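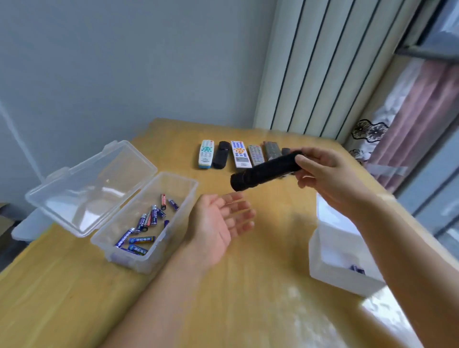
Finished the Tasum coastal memoir last night. 170 pages, first printed by a small press called Foller and out of print for years. A few notes.

The author spent 18 summers on the same wooden sloop and hardly ever leaves one stretch of bay. If you want ocean crossings, this is the wrong book.

Best chapter is the fourth. Fog comes in one morning in June and the boat sits at anchor for two days. Very little happens - they bail, they cook, they listen for the bell. I read it twice.

The weak part is the middle. There are long passages on harbor fees and a quarrel with a boatyard that I could not follow. Skip to chapter 8 if you get stuck.

The tide tables at the back are from the original edition. Don't use them for anything.

The new paperback is from Trandeck. They printed 1000 copies. Paper is fine, the maps are too small, and the chart of the outer ledges runs into the gutter so you lose half the names.

Usmani Books had a short stack of them by the register when I was in. The older Foller hardcover turns up used now and then and has the maps as a foldout. Get that one if the price is close.

Next up is a history of the lightships on the same coast. Will post when I'm through it.

October 12, 2018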